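Bench notebook, Galtum room
2026-04-26

Brick sorting table, continued

Picked up where the last entry stopped. The bins are staying along the far edge of the table and I am done moving them. We had them down the side before that and it made for a long reach across the open part of the top. With all of them in one row at the back, the front is free for loose bricks and it is easy to tell what still has to go in.

Bin order, left to right, so it gets put back the same way after cleaning:

Yellow bin: red bricks
White bin, middle: blue bricks
White bin, right: green bricks

The yellow one on the left is the odd bin of the set. I thought about swapping it for a third white one from the Bonden order, but it makes the left end easy to find, so it stays. If the white ones get switched with each other, go by what is on this page and not by the old card taped inside the cupboard door. The card is from the first layout and I keep forgetting to pull it down.

Bricks come out of the 500 tub, box number 403 on the Luvov shelf. Take only red, blue and lime green. There are other colors further down in the tub and they should stay there for now. Same goes for the short ones.

Table during sorting:

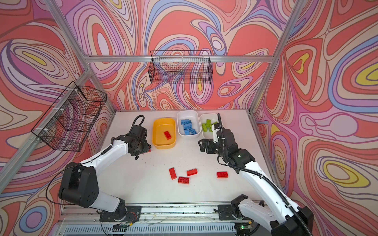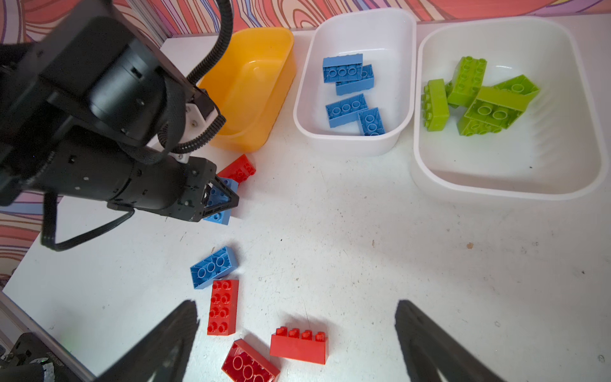
Notes on the setup

1. Wipe the white top before putting bricks down. Dry cloth first, then damp. The bins need it too, get into the corners of the right one.

2. Scatter the loose bricks by hand over the open part in front of the bins. Don't line them up. Last week they were going down in tidy rows out of habit and we had to start over.

3. Bricks may lie any way they like once they are in a bin. I had been straightening the piles between rounds and it was a waste of time. Leave them jumbled and empty the bin when the round is over.

4. The wire baskets stay up where they are for now. I would like to try the one at the back for spare bricks, but I want to see how much weight the ties on the left one will take before we start putting things in either of them.

Wall covering

The swirl pattern stays through the end of April. It is very busy to look at for a whole afternoon, and the red and orange parts are not far off the red bricks when you glance up quickly. Against the white top there is no trouble telling them apart. The plain gray sheet from Bhat is rolled up behind the door, job 1583, and goes up next. Check it for creases before hanging. The first one we got had a fold straight down the middle that would not come out.

Left to do

Pull down the old card in the cupboard.
Ask Bonden if the bins can be had a little deeper in the same width.
Go through the 500 tub and bag the short bricks separately. They keep ending up in my hand.
Label the underside of each bin with its place in the row. Marker rubs off, so use the paint pen.
Find the lid for box 403. It was on the windowsill before the shelf was moved and I have not seen it after that.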